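Home » Money » Earning extra » Selling your stuff

Is it worth selling my old kit, or should I just ask for more hours?
Posted by Nia Prydderch, 15 Feb 2018

I've been at Griffiths for 10 years and my pay has moved about as fast as the car park queue. A rise is off the table until October at the earliest. My manager said so before I'd sat down.

I've got a loft full of stuff I could sell, mostly hobby bits and an old sewing machine. My sister swears by Prendari, but they take a cut and then charge for "listing care", whatever that may be. The other choice is a Saturday job at the garden centre in Clulelholm, and my knees have views on that. Has anyone made decent money from selling? And do I have to tell the tax people?

Aarti Singhal

I sold over £2156 worth of clutter last year, which sounds marvellous until you take off postage, fees and the parcel tape.

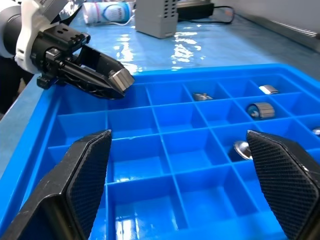 What helped was doing it in batches. I'd list on one evening, post on another, and ignore messages from people offering me half and a swap for a fish tank. Small things that fit through a letterbox did best. Anything heavy I sold locally, cash on the doorstep.

On tax, selling your own used belongings now and then is usually fine. If you start buying things in to sell on, that's trading and you should keep records from day one. Check the official guidance, I'm a dental receptionist.

I'd still ask for the extra hours. Get the October promise in an email too, as managers can be forgetful.

warus_dad

Used Prendari twice. Never got to the bottom of listing care. Sold 2 lamps, made enough for a curry. Don't sell the sewing machine, you'll only want it back.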